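To: suruvstead-commons
From: Zinhle Mthembu
Subject: Re: [commons] The microwave table
Thursday, 8:40 am

Bermúdez wrote:

> I was up on the commons floor at lunch and had to wait behind four people to heat
> a bowl of soup. By the time I sat down my break was half over. Could we get a
> second microwave? Trivunbridge has two and they have fewer people than we do.
>
> Also, is anybody washing the tablecloth? I don't mind it, I just want to know
> whose job it is. And can the door please be left open after you use it, or
> closed, one or the other. I have seen notes for both.
>
> Bermúdez
> Plundham desk

Answering these in the order they came up, and then a few other things that people have sent me off list.

Second microwave. I asked the building office about this in the spring. The outlet on that side of the floor is on the same circuit as the coffee maker and the copier. One microwave and the coffee maker together are fine. Two microwaves and the coffee maker will trip the breaker, and then the copier goes down as well, and I get the calls. They quoted $900 to run a separate line. There is $274 left in the commons fund until January. So the answer for now is no. If the Plundham desk wants to put money toward it, write to me and I will ask for the quote again, as the old one has expired.

What would help in the meantime is spreading lunch out. Between noon and 12:30 there is a line. At 11:30 there is no line at all, and at 1:15 there is usually one person. If you have a meeting at 12:30 and are in a hurry, say so and people will let you go ahead. They have always done that for me.

Please also stop heating things from frozen at noon. A frozen lasagna takes 12 minutes and everybody else is standing there with leftovers that need two. Take it out of the freezer in the morning and put it in the refrigerator.

Tablecloth. I wash it, every other Friday. There are two of them in the same pattern, so if it looks like it never leaves the table, that is why. It's plain cotton and goes in warm with anything. If you spill tomato sauce on it, put cold water on the spot right away and leave me a note. Don't turn it around so the spot is at the back. I find it anyway and by then it has set.

Somebody asked for a vinyl one that wipes clean. We had vinyl before. The feet of the old microwave stuck to it and left marks that didn't come off, and it smelled for a month. I would like to stay with cloth.

The door. Open. I took the "please close" note down last week, and I'm sorry it stayed up so long. After soup or rice the inside is full of steam, and with the door shut it sits there and the whole thing smells of the last person's lunch. Swing it open, wipe the inside with a paper towel if anything splattered, and leave it that way. The next person can close it when they put their food in. Check that the timer is at zero before you walk off.

When the door is open it needs clear space on the left, so please don't park bags, mugs or lunch boxes on that side of the table.

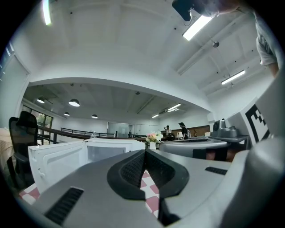
Commons floor: table and seating

Since we are on the subject of that corner, the black mesh chair by the microwave is a desk chair and I don't know which desk it came from. If you are missing one, come and get it. I have no objection to a chair there, but two people have asked me if it's free to take and I didn't want to say yes without checking.

The flowers. Several people asked who brings them. I buy them out of the commons fund, $5 a bunch at the Saturday market, and they last the week if the water gets changed on Tuesday. The pink and yellow ones with the white hold up best. If you see the water is cloudy and you have a minute, change it. The vase is a small one and tips over easily, so use both hands and don't carry it with your lunch.

The little white lamp farther back stays on until the last person leaves. Whoever that is, please turn it off. It was on all weekend twice in December.

One last item. The new microwave is stronger than the old one, so if your usual time is making things boil over, cut it by a third and see. Cover soup. There are paper towels in the drawer, and if the drawer is empty, there are more in the supply closet on the second shelf.

Send anything else to me directly and I'll put it in the next message.

Zinhle Mthembu
Suruvstead, commons floor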